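Is a four-week run in a 40-seat house worth it for a new play?
4 min read

Our group has a two-act script, never produced, and we've been offered the back room at the Flerwood for January. The room seats 40. The manager wants a flat fee up front plus a cut of the door, and keeps telling us that "word of mouth fills week three." I have sat in enough half-empty rooms to doubt it. Forus did a revival there and I'm told it sold nearly 200 tickets over the whole run, which sounds good until you divide it by performances. Has anyone made a long run of an unknown play pay for itself? Or is this just how venues cover their slow months?

Vundosness
19 November 2020

Slow months, mostly. I'd ask for the fee and the cut in writing and then ask which one they'll drop, because taking both from a new play is cheeky. Word of mouth works when people already half want to go. A new title by a writer they haven't heard of gets your friends in week one, their friends in week two if you're lucky, and then the cast is playing to coats.

Do 6 performances over two weekends. If they sell out, you have a real reason to come back and a better hand when you talk money. If they don't, you've lost a lot less. And check who pays for the light board operator. At my last place that was "included" until the invoice came.

One more thing — don't count comps as sales. I suspect that Forus number has plenty of them in it.

Sundaram

I'd push back on some of that. Two weekends is barely enough for a review to come out, assuming anybody reviews you, and actors often don't find a new script until the second week. Ours had a kitchen scene that died every night until somebody slowed down the business with the cup, and by then we had 4 shows left.

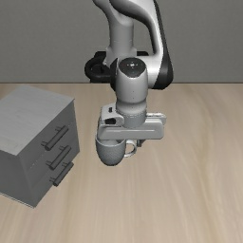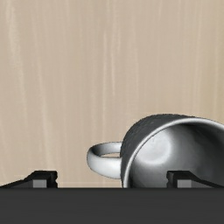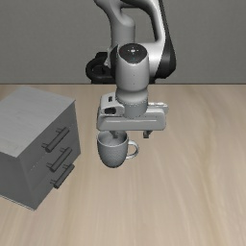

Still, I wouldn't sign for the full month at that price either. Ask for three weeks with a break clause after the second. They may say no. Venues say no to a lot of things in November and call you back before the holidays, when the calendar still has a hole in it.

Read the part of the contract about cancellation twice. Mine let the venue cancel for "low advance sales" without saying what low meant, and I didn't notice until I was trying to get our deposit back.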